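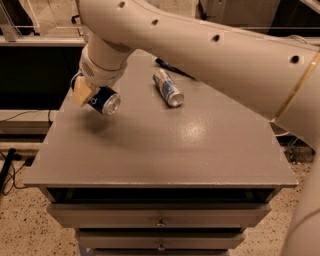 The Thirty-First Can

Faith Mutiso had been told that teaching the arm would be like teaching a child to tie a shoe, and by the thirty-first can she thought whoever said it had never met a child. She eased the controller left, and on the gray table the gripper lifted the dark blue can and held it there, sideways, over its own small shadow.

"Slower," said Wafula, who had been saying so kindly since before lunch. "It learns your hurry too, you know."

So she breathed out, the way her grandmother used to before threading a needle, and let her hand go soft. The other can lay waiting on its side — it could wait a bit longer.

"Like that?" she asked.

"Like that," he said, and went to put the kettle on.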